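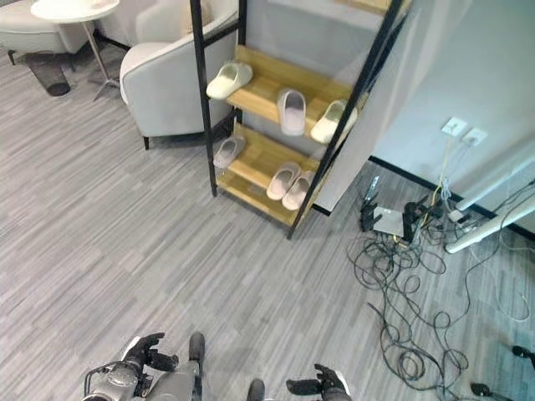

Sun 21 May

In on a weekend to get the Vrabec remake sorted before the courier. Case 281, upper left lateral, single crown, pressed ceramic, came back with a note saying "too gray at neck, otherwise lovely". Fit fine. Contacts fine. So it's color only, again.

Put it on the stump die with no paste under it – looked OK. Put it on with the try-in paste they say they used – gray at the neck, they're right. So it's the prep showing through and the wall at the cervical is too thin to hide it. Checked with the calipers, thinner than I wrote on the ticket. My fault, took too much off with the green stone when I was chasing the margin.

Options:
– restain and hope. No. Tried that on the last one and got a muddy line.
– repress in the more opaque ingot, same shape, cut back the incisal third and layer.
– ask for a bit more reduction. Not going to ask, patient has been in enough times.

Going with the second. Waxed up from the scan print, left the neck fuller this time, will trim after pressing and measure as I go instead of at the end. Sprued a bit thicker than usual. Invested, bench set, ring in.

Burnout, note for whoever opens up tomorrow: the Trudano is still reading wrong. Display says it got to temp, the silver test wire says it didn't. Did the wire test twice. First one the end was barely rounded, second one the same. Bumped the calibration offset up one step and ran it again and the wire went to a proper little ball. Offset is written on the tape on the lid, don't change it back. Whole cycle with the slow cool was 110 minutes start to finish, longer than the book says, so plan for it.

While the ring was soaking, did the shade tabs. Long overdue. The A tabs in the old guide have gone yellow at the neck from the disinfectant, put them next to the new guide under the daylight lamp and A2 old is nearer A3 new. Which explains a few things. Old guide is in the drawer with a red sticker, please do NOT use for anything going out. Should tell Ledham too, they have one the same age and they pick shades off it and then send us the number only. 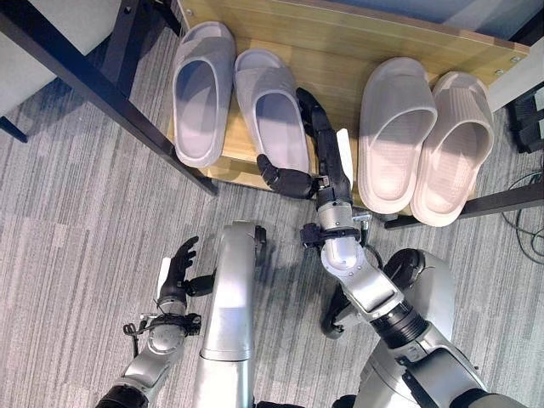
Also for Ledham: ask again for a photo with the tab held edge to edge with the tooth, same plane, before the tooth dries out. We get them with the tab way in front and it comes out brighter every time. Will write it on the lab slip in big letters.

Back to the ring. Pressed, cooled on the rack, no quenching. Divested with glass beads at low pressure, got impatient near the margin and stopped myself. Sprue off with a fine disc, kept it wet. Margin intact all the way round, small bubble on the lingual, went with one touch of the diamond. Neck measures what it should. Tried on the die with the paste – gray gone. Bit chalky if anything but that's what the layering is for.

Layering: cut back incisal third, left the mamelons soft, not three fingers sticking up like the first time. Wash fire first. Then Lurnard enamel over, thin, with a little of the blue-ish translucent at the mesial corner to match the central. Patient's own central has a tiny chip and a white fleck, slip says "keep it looking like mine, not perfect". Happy to. Put the fleck in off center, under the enamel so it doesn't sit on top like paint.

First dentin/enamel bake came out slightly underfired, surface pebbly. See above re furnace, the layering program is on the other muffle and hasn't had its offset looked at. Raised final temp a little, second bake good. Shiny at the edges but not slumped.

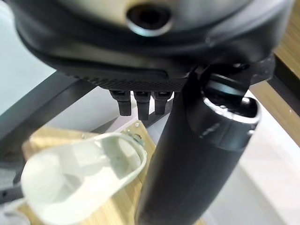
Underside of the gripper, three fingers

Glaze: used the low glaze paste, one coat, then knocked the shine back with pumice on a felt wheel. The natural teeth in the photo aren't that glossy and the first crown was, even if they didn't complain. Surface texture: faint horizontal lines, only really visible if you tilt it. Careful with the wheel at the contact, lost a contact that way in March and had to add.

Stuff used up today:
– last opaque ingot in that shade, box empty, reorder
– Lurnard enamel down to a thin layer, reorder, get the bigger jar
– investment liquid fine
– diamond discs, 7 left and two of those are bent

Did a count of remakes while the glaze was cooling. 17 so far this year that were color only, margins and bite fine. More than I'd of guessed. Most are single fronts, and most had a shade number and no photo. Will pull the slips and see how many trace back to the old guide. If it's a lot then I think we do the custom shade visits here again, even if it's only for single fronts.

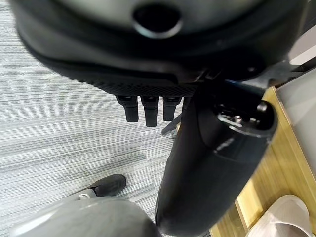

Fingers again, with the textured strip over them

Things not finished:
– wire test on the second muffle, with the offset writen down this time
– six-unit wax-up for Ledham, laterals look too square, soften the distal corners and open the embrasures a bit. Canines ok, leave them.
– silicone index of that wax-up for the temporaries, needs to go with it
– redo the stain test tiles, the labels on the back have rubbed off and I can't tell the ochre from the olive once fired
– someone book the Trudano service before July, the warranty visit runs out then

281 is boxed, on the outgoing shelf, with the die and a note about which paste to use. Told them to try it in wet and look at it by the window before they cement. Old crown is in the same box in a bag marked OLD. Pls don't mix them up.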